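Why doesn't the ball roll off?

Set a toy soccer ball on top of a wooden block. It stays put! A ball touches the block at one tiny spot, so how does it manage? The top of the block is flat and level, and gravity pulls the ball straight down — no slope, no roll. Tilt the block a little and off it goes! Now find a ring, like the one on a toy magnifying glass. Peek through it at the ball, then try 50 other things.

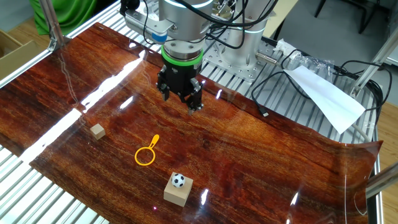
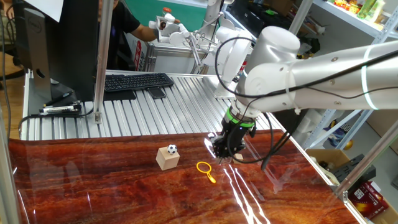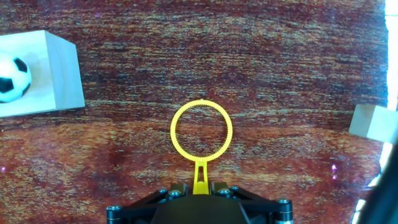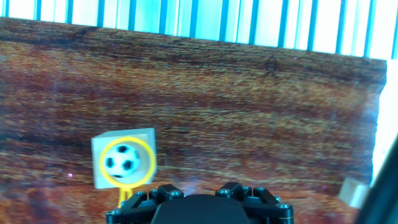

Wooden blocks and a toy ring to peek through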